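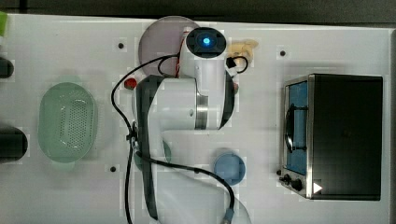 Posted 16/10/2024 by Noemi Whitlock
4 comments · 67 shares

Bench kitchen, countertop layout, second pass. Toaster oven stays at the right of the white table. Moving it left in May put the door too close to the outlet strip, and Sulastri Tarigan had to redo all the clearances.

Colander: pale green, oval, left side. Mass 300 g on the Siregar scale, repeated once, same reading. Rim is rounded, so it slides when pushed low — set it down flat and leave a hand's width to the next item.

Plates and lids go by diameter from now on. The light blue round lid is entered under item 1012 in the Stidness list. The old entry had it as a saucer. Corrected.

Oven dial has play at the low end, roughly 4 degrees of rotation before it engages. Not fixed. Stestholm quoted a replacement knob, no lead time given.

To do: wipe tabletop with the mild cleaner only, the Prestness one leaves a film. Re-measure oven depth with the door open. Sulastri has the long ruler.

This site uses cookies. Accept / Manage settings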